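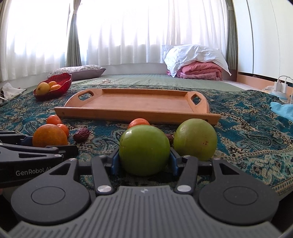 Can it put the fruit away yet?

Hi, and welcome back to the chores page! I'm the one who keeps asking whether a machine could do the boring bits of my day, and this month it's fruit. I've gone through 91 clips of people picking things up with hand-held grippers, the kind you squeeze yourself so a robot can learn the motion later, and I have opinions.

The big green one up top is my favorite of the bunch. Two jaws, a dark blue pad on each side, and a shiny round fruit between them. Round and glossy is a hard combination (ask anybody who has chased a grapefruit across a kitchen floor), so I always look at where the pads land first. Side to side, nice and even. I'd let it near my groceries.

Look at the tray behind it, too - wooden, handles cut in the ends, nothing in it. Filling a tray like that takes me a minute while I'm on the phone. Tahsin Abeysekara, who tests arms at Neltico, told me a robot working alone still takes him 6 tries on a bad day to load one without a fruit rolling off. On a good day he goes and gets coffee and it's finished when he's back!

And then the dates. There are wrinkly dark ones on the cloth in with the oranges and tangerines, and that's where I'd put my money on a human. Moushumi Wickramasinghe says her setup at Cirnia squashes them or misses them, and she's been at it since November with up to 3,000 practice grabs.

So my score for fruit: big round stuff, nearly there. Small sticky stuff, I'm still doing it myself. Patterned cloths I haven't made up my mind about, though Moushumi swears the busy ones throw her cameras off more than the fruit does.

Next up is socks. Send me your worst drawer.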